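The 58 bus and the long summer closure

Fri 6 March

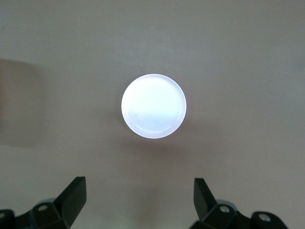
The transit agency in my city has finally published its plan for the Honkanen bridge, and I read all of it on Sunday, with a dictionary open for the engineering words. The bridge will lose its buses from April until the work on the deck is finished, and the agency does not want to say when this will be. In the drawings at the end of the plan, every temporary bus stop is marked as a plain circle with a thin line inside the edge. It looks very much like the white lid in my photo, with its thin raised rim, and it tells you almost the same amount about where you should stand. I looked for a street name next to the circles and found one for Mudent Square only. For the others I had to compare the curves of the roads with my own map, and I am still not sure about the stop near the school.

I should explain where I live, because it changes how I see this. I moved to Huvavdale six years ago, and it is on the wrong side of the river if you work downtown. We have one bus line that goes across, the 58. There is a second way through Plistik, but you must change there and the second bus comes when it wants. When the 58 is working well, my trip to the office is comfortable and I can read. I learned a big part of my English on this bus, from library books and also from other people's phone calls.

The old plan, the one we heard last fall, was to close one half of the bridge and let the buses use the other half, taking turns by direction. People complained about it very much. I also complained, I wrote a letter. Now that plan is gone and the new one closes the whole bridge to buses but keeps one lane for private cars. I read this sentence several times to be certain that I understood it. A full bus takes the space of a few cars and carries more people than a long line of them. If there is only one lane, I would think the bus should have it.

The agency gives a reason, and I want to be fair with it. They write that the weight of the bus is the problem and that the part of the deck over the east pier is too weak until the new beams are in. This can be true. I am not an engineer and I can't check. But if it is so, then I would like to know since when it is so, because I went over that part this morning in a bus with all the seats taken and people standing up to the front door. Either the weight is a danger today or the weight is acceptable for some time longer. The plan does not discuss it. It has 104 pages and I was hoping for one paragraph.

Then there is the detour. The 58 will turn left after the market, go down to Plistik, cross the river at the lower bridge and come back up on the other side. The timetable in the plan gives this 3 extra stops and a longer trip, which they call "moderate." I have driven this road with a neighbor at eight in the morning, and I would choose another word. The lower bridge has a traffic light at each end and the lights do not know about each other. When you finally get the green one, the second is already red.

The plan says that 2,568 riders use the crossing on a normal weekday. I don't know how they got the number, but I believe it, or I believe it could be even higher on days when it rains. What I miss is what they think these riders will do. Some will sit in the detour, as I will. Some will take a car if they have one, and they will go to the same single lane that was saved for cars, and then this lane will be slow also. I expect that in the first month everybody tries everything, and after it we all come back to what is the least bad.

Now some words about the public meeting. I went, and I was nervous, as I always am when I have to speak into a microphone in a language that I learned as an adult. The room was warm and the presentation took most of the time. At the end we were allowed one question each. I asked if the last evening bus will wait for the connection in Plistik when the first bus is late. The answer was that "operational details will be communicated closer to the date." It is a very polite sentence. I wrote it down to keep it, but it is not an answer, and for the person who finishes work at eleven it is the only detail that matters. If you miss that connection you walk home along the river road, and part of it has no sidewalk.

I do not say that the bridge should not be repaired. I have seen it from underneath, from the walking path, and the concrete under the railing has fallen off in several places so that you see the rusty bars. It should have been done long ago, probably before I came here. I also prefer one hard closure to ten small ones. What bothers me is that the bus riders get the whole difficulty and the drivers get half of it, and that this was decided before the meeting where they asked us for our opinion.

There are things that could still be changed without touching the construction. The two lights at the lower bridge can be set to work together. The 58 can have a short bus lane before the bridge, where now there is only parking for the furniture store, and that parking is half empty every time I pass. The monthly ticket could cost less while the trip is longer – this I don't expect, but I will ask for it. And they could please put the street names beside the circles in the drawings.

Comments to the agency are open until the work starts. The form is on their website under "Projects," then "Bridges," then you have to scroll down quite far. It asks for your home address but you can leave it empty, I tried. I will write mine this weekend and put a copy here afterwards, if I manage to make it shorter than this post.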